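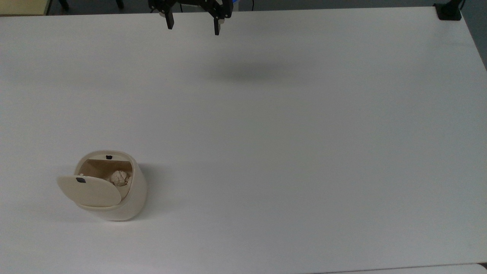
Can you leave a sourdough starter in the fridge for 2 weeks without feeding it?
Feed it before you go, let it sit on the bench for an hour, then straight in the fridge with the lid loose. Two weeks is fine for a healthy one.

Bread and Baking > Starters and Levain
Thread: Going away, starter in fridge??

benchflour
8 Sep 2022
Flying out tomorrow arvo, back in a fortnight. Starter is 100% hydration, half rye half white, lives in a jar on the bench. Got the answer above off the club FAQ but my sister in law reckons it'll be dead. Do I need to do anything else? No one here to feed it. Packing now so quick answers pls

rokon_rd
It'll be fine. Mine did the whole of July in the back of the fridge, went grey on top with a puddle of dark liquid. Poured it off, fed it twice, made a loaf. Bit flat. Next one was good.

magpie_loaf
Agree with the fridge, don't agree with the hour on the bench. Put it in straight after feeding. More food left for it to chew through while you're gone.

Jovita Ponce
I wrote that bit of the FAQ so I'll stick up for it. The hour gets things moving before the cold slows it all down. If you put it in stone cold with fresh flour it just sits there, and I've had a couple come out smelling like nail polish remover. An hour in summer, two in a Ballarat winter.

magpie_loaf
Nail polish smell is it being hungry though, so wouldn't the extra hour make that worse??

Jovita Ponce
Not in my kitchen.

crumbshot
Make it stiff. That's the real answer. Take 20 g of starter, 50 g flour, 25 g water, knead it into a little ball, dust it, jar, fridge. Stiff ones eat slower. Did three weeks that way and it doubled on the second feed.

benchflour
Can I do that with the rye in it? Or switch to all white

crumbshot
Leave the rye in. Will feel like playdough, thats right.

tezza_k
Everyone overthinks this. Bung it in the fridge. I've had one in there since before Easter, haven't touched it, will feed it when I feel like it.

magpie_loaf
And when did you last bake with it Tez

tezza_k
Easter

Hae-won Oh
Whatever you do, dry some as a backup. Smear a thin layer on baking paper tonight, leave it out on top of the fridge or wherever's dry. Should be flaky by morning if you go really thin. Crumble into an envelope, write the date on. Mine's been revived from flakes two times now, once after my flatmate washed the jar (!!) and once after I baked it by accident in the oven with the light on. I mean I'd put it in there with the light on to warm up and then preheated to 200 for chips.

rokon_rd
The oven thing, every one of us has done it. Tape over the dial.

benchflour
Ok smearing now. How thin is thin

Hae-won Oh
Thin enough you can see the paper through it. Spatula or an old card. If it's still leathery in the morning just leave it out till you get home, won't hurt it.

slowprove
Not sold on drying tbh. Tried it, took six days to come good and by then I could've begged some off a mate. Fridge plus a second jar in the freezer is what I do.

Hae-won Oh
Freezer killed mine. Dried has never let me down. Six days sounds like your water was too cold or you threw in too much flour at the start? Just enough to cover the flakes with lukewarm water, wait till they're soft, then a spoon of flour. Don't go big until you see bubbles.

slowprove
Could be. I did chuck in a whole cup

Jovita Ponce
Freezer is hit and miss. Some come back, some don't, and you won't know until you've thawed it. I wouldn't have it as the only copy.

crumbshot
Lid – nobody's said it properly. Loose or a clip-top with the rubber ring taken off. Screwed down tight you can crack the jar, mine popped in the door shelf and I was scraping rye off the milk for a week.

benchflour
Going with the stiff ball in one jar, normal in another with the hour on the bench, plus the flakes. Lid loose. Taxi's at six so that's me done. Will report back

magpie_loaf
Good, then we find out about the hour. Have a nice trip

tezza_k
$5 says they're all fine

benchflour
Back. Jar 1 (stiff) dry skin on top, lovely underneath, doubled in seven hrs after the second feed. Jar 2 had the dark water and smelt pretty sharp, needed three feeds but it's going well now. Flakes still in the envelope, havent tried them. Sister in law has asked for some.

magpie_loaf
Sharp smell AND it had the hour. Just saying

Jovita Ponce
One jar in one fridge. Do it again without the hour and then we'll talk.

slowprove
What temp's your fridge at btw? Mine runs warm and I get the liquid after four or five days

benchflour
No idea, it's a rental one, dial just goes 1 to 5. Was on 3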